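Urton Neighbors Board > House & Yard > Trash and Recycling
New bag limit, what are you all doing with kitchen trash

tadeo_p
Posts: 949
Apr 17, 2018

So the new rules kicked in on our street. 2 bags a week, anything over that needs the orange tag. We went over both weeks so far. Four people, one of them in diapers.

Reading the flyer again and I still don't get half of it. "Clean paper" ok. Is a pizza box clean paper. Is parchment paper paper?? Anyone on the MacRitchie route get a straight answer from the driver

elba_f
Posts: 100

Parchment is trash. It has silicone on it. Called the office in February when they first mailed the flyer and the lady read me the list over the phone. Pizza box, tear it, top half recycles if no grease, bottom half trash.

Diapers you can ask for the exemption form. Takes forever, do it now.

guidogatti

Some parchment composts. Depends on the brand, look for it on the box. We've been putting ours in the backyard pile for years and it's gone by spring.

elba_f
Posts: 100

Backyard pile is your business, I'm talking about what the town takes. Town doesn't take it. Please don't tell people otherwise, they were rejecting whole bins on Plindale over stuff like this.

guidogatti

I said composts. didn't say recycle. Read it again

Rocio B
Posts: 164

ok can we not do this on page one

Tadeo what helped us was keeping everything off the trash can for one day and looking at it all together. Gross but quick. You see right away it's mostly packaging. Ours from the counter next to the cooker, snack wrappers, tissue, brown paper bag, parchment, a little carton, ball of foil:
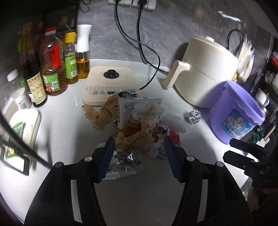 What I do with each now:

Brown paper bag. Recycling if dry, or line the compost pail with it.
Little printed cartons. Flatten, recycling. Takes 2 seconds and saves so much room.
Aluminum foil. Save it up until the ball is fist sized then recycling. A tiny one just falls thru the sorting belt.
Snack wrappers. Trash, even the silver ones. Crumple one and let go, if it springs back it's plastic film, if it stays crumpled it's foil.
Tissue. Trash for us. Compost if you have a pile and nobody's been sick.

tadeo_p
Posts: 949

this is way better than the flyer. did not know that about the foil

Snack wrappers are a huge part of ours, kids' lunches. Anybody do the mail in box thing?

umansilla

Did the mail in one year. Expensive and you end up with a big box of chip bags in the hallway waiting to be full. Switched to buying the large bag and putting chips in a tub. Kids complained for a week.

Also your tissue point Rocio, I'd skip compost for tissue altogether. Ours got slimy and the raccoons came. Different pile, maybe different raccoons

elba_f
Posts: 100

The crumple test isn't reliable, fyi. Had a coffee bag stay crumpled and it was plastic with a foil layer. Mixed material, trash. When in doubt trash.

Rocio B
Posts: 164

fair, coffee bags fooled me too. Still works on chips

guidogatti

"When in doubt trash" is how you end up over the limit and buying orange tags lol. Which is what they want

elba_f
Posts: 100

The tags don't even cover the pickup. It was all in the budget meeting, you could have come.

tadeo_p
Posts: 949

Moving on. Where is everyone PUTTING all this. I have one can under the sink and it's full of pipes down there. Now I need trash, recycling, food scraps, foil ball apparently

umansilla

Recycling goes in the garage, on a nail, in a canvas bag. Only trash is in the kitchen. More walking, but we produce less because everybody's too lazy to go out there. Scraps in the freezer in an old ice cream tub. No smell no flies

Rocio B
Posts: 164

Freezer is smart. Mine's too small.

I got the Nendov pail, the short one with the charcoal in the lid. Want to park it on the counter against the marbled wall so it's one step from the cutting board. My husband says it'll stain the wall. It's gray already with cloudy veins all over it, who is going to notice a splash
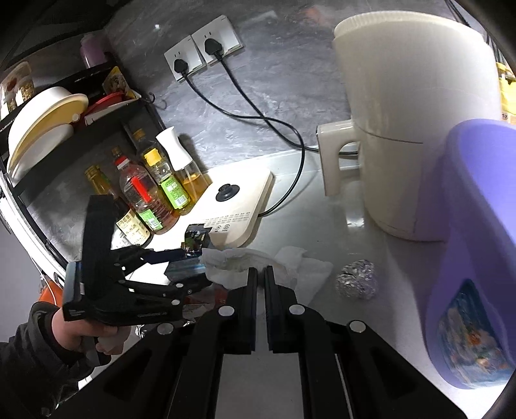
guidogatti

Depends if it's real marble. Real marble, vinegar and lemon etch it. Keep the pail a hand's width off and put a tray under. If it's a printed panel don't worry.

Rocio B
Posts: 164

came with the house, no idea what it is. Tray is a good thought

elba_f
Posts: 100

Agree with Guido on the tray (mark the calendar). And change the charcoal when it starts to smell, don't wait for the little reminder sticker.

tadeo_p
Posts: 949

ok going with freezer tub + bag in the garage. Sent in the diaper form this morning too, thanks Elba. Will report back after pickup if they leave me a note again

umansilla

They left one on mine today. Garden hose in the recycling. Wasnt even my hose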